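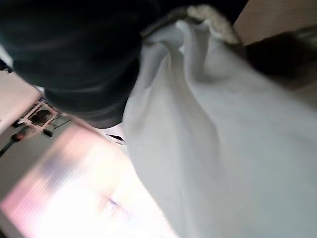
Washing the whites after a day at the track

I spent 13 years in and around a racing yard before I moved over to Wemville, and I still do the laundry for a couple of jockeys who ride our local meeting. White breeches, white stocks, white saddle cloths - you name it, it comes home brown. People ask me how I get it all clean again, so I've finally typed it up.

Get the dry mud off first. I know you want to throw the lot in the tub and walk away, but wet mud just turns into soup and goes deeper. Let it dry hard on the line, then go at it with a stiff brush outdoors (your washer's filter will thank you, and so will your plumber).

Next comes a cold rinse. Grass, sweat and the odd bit of blood all set in hot water, so keep it cold until you've seen the rinse run clear. I use the big sink in the garage and leave the breeches in there overnight with a scoop of Fluvik. Any oxygen-type powder should be fine, that's just the one our feed store carries.

Saddle cloths need their own load. They shed horse hair like you wouldn't believe, and if they go in with the breeches you'll be picking hairs off the seat at 4 in the morning before a race. Ask me how I know! I run an empty rinse afterward and wipe the rubber seal with a damp rag.

Skip the chlorine bleach on anything stretchy. I ruined a lovely pair of Baysal breeches that way in my first July. They went yellow at the knees and the elastic gave up completely.

Sheets and pillows in the rider's room

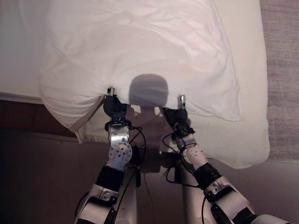 White pillow on white bedding

Our spare room gets used by visiting riders most of the season, so the bedding goes through almost as much as the silks do. Somebody always lies down for a nap straight after riding track work, dust and all.

Pillows go in two at a time so the drum stays balanced. Check the care tag, because some fillings can't take it. I use half the detergent I'd use for towels, an extra rinse, then a low dryer with a couple of clean tennis balls. Give them a good squeeze in the middle before you put them away - if there's any damp in there at all, back in they go.

For sheets I do pretty much what I do for breeches, minus the brushing. Collar-type grime on pillowcases comes up nicely with plain dish soap rubbed in and left for half an hour.

Making the bed again is the part I used to hate. I start at the foot now and get that end straight before I touch anything else. Then I pull toward the headboard, smooth from the middle out, and tuck the corners last.

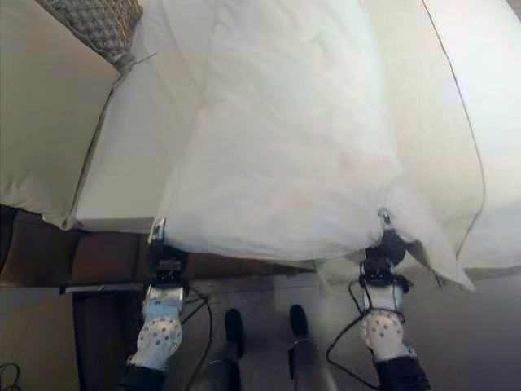
If you've got a deep mattress, buy the bigger sheet and quit fighting with the corners. It took me years to give in on that one.

Putting it all away

Race whites live in a lidded Storance box on the top shelf, well away from the boot polish. I roll the breeches and lay the stocks flat on top. No plastic bags, they trap the damp and you get those little gray spots that never come out. Every 7 weeks or so everything gets a shake and a sniff, and anything musty goes back through with a cup of white vinegar in the rinse.

Silks are a whole different headache, and I'll do a separate page on those once I've got the dye run out of my own set.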